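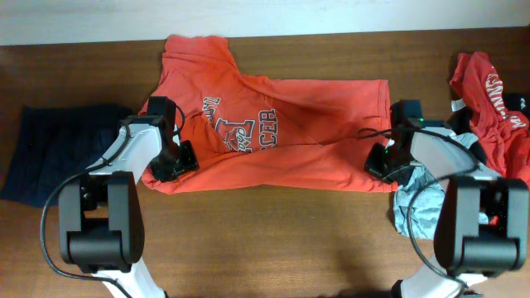 Siveven is the robotics club of a secondary school in Ketton. It has 16 members, and this year they have chosen one task only: to make two robot arms fold a T-shirt. I spoke with the teacher who leads the club and with two of the pupils, at the end of a long afternoon session in July. They asked me not to print their names, because they want the article to be about the whole club.

My first question was why they chose clothes. The teacher laughed a little. "Before, we always did blocks and balls," she said. "A block is the same block every time. You close the fingers and you have it. A shirt is different each time you put it down, and the pupils understood this in the first five minutes. They were angry with it, and then they were interested."

The club gave the project the name Futerier. The older of the two pupils explained to me that it is a joke between "future" and "couturier", and that not everybody in the club likes it. "I voted against," he said. "But it was already written on the box."

The arms are steered by hand at first. One pupil moves a pair of smaller arms, and the big ones on the table copy the movement while the computer records it. After enough recordings the program tries the same job alone. At the moment of my visit they had 1390 recordings, and the younger pupil had made a large part of them.

"You must be very patient," she told me. "When I started, I moved like I fold at home, very quick, and the fingers always closed on air. Now I go down slowly, I press, I close, and only then I lift. My mother says that I also fold slowly at home now."

I asked her which part is the most difficult. She did not need to think. "The collar. It is thicker than the rest and it rolls. With the hem you have a straight line and you can see where to go. Also wrinkles are a problem. If there is a wrinkle under the finger, you think you hold one layer and you hold three."

The clothes come from the pupils' own wardrobes and from the lost property box of the school. The teacher insists on variety – thin and thick, plain and printed, big and small. "In the beginning they brought only new white shirts, very nice, all the same size," she said. "The program learned the white shirts. Then somebody put down a coloured one with a big print, and it did not know what to do. So we had to begin again with the recordings, and I think this was the best lesson of the year."

There were other bad days. In spring a cable was pulled out when one arm turned further than they expected, and the club lost 2 sessions before they found the fault. Since then, a pupil checks all the cables before the motors are switched on, and leaves enough length for the wrist to turn. The older pupil wrote the checklist. It has nine points, and he can say them by heart, which he did for me.

The software began from a free package, and the club changed it with help from Aryee, a small engineering firm in the town. One of its engineers comes in the evening when the pupils have collected enough questions. "He never touches the keyboard," the teacher said. "He asks them what they think will happen, and he waits. Sometimes he waits a very long time."

How well does it work? The pupils were careful with this question. With a shirt that is already flat, the program can usually bring the two sides to the middle. With a shirt that is dropped on the table in a pile, it mostly fails. "It lifts it, and it puts it down, and it is again a pile," the older pupil said. "A different pile."

In the autumn the club will show Futerier at a regional competition for schools, where each team has nine minutes at the table. The younger pupil would like to try trousers before that. The teacher would prefer that they finish the sleeves first, and when I left the room they were still discussing it.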